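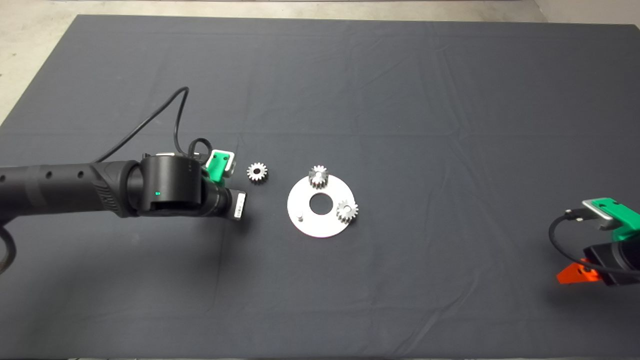 2 min read

Okay, hi everyone, thanks for coming out on a November night. (Wait for the kettle crowd to sit down.) I'm Nermin Bayram and I build robots at Jiltby, the shared workshop behind the tile place. Tonight's about getting two arms to put gears on a plate, which my nephew can do in his sleep and which took me 262 evenings. Yes, I kept a log!

Start with the plate. It's flat and white with pegs, and the gears drop on over them. The far gears went well early on, so I got cocky. The bare peg near the lower left edge is my nemesis, and I'll come back to it. Ask who's tried a peg-in-hole job at home. Let them groan a bit.

Next bit, the cloth. I started out on a bare bench and the gears skated all over the place. Dark grey fabric fixed the skating and killed most of the glare, and it's cheap as chips. It does wrinkle, so iron it, or do what I do and mean to.

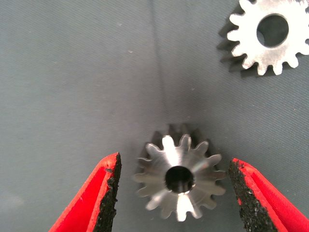
My favourite part of the whole build is the fingers, so slow down here, Nermin. I went through 17 versions on the workshop printer, and colour turned out to matter more than I'd reckoned (red against grey is dead easy to pick out). The black pads down the inside edges are rough as sandpaper, and that's what you want on a little bevel gear, where the teeth slope away and there's not much to pinch. Spur gears are far more forgiving. Mention the Pustitska write-up on grip pads, link at the end.

Numbers slide, keep it quick: 384 tries logged, 3 fingers snapped, one of them my own fault for leaning on it.

Then back to that peg. My centre point was off, I'd measured the plate from the wrong side. Pause for laughs. Questions, then pack up before they lock the roller door.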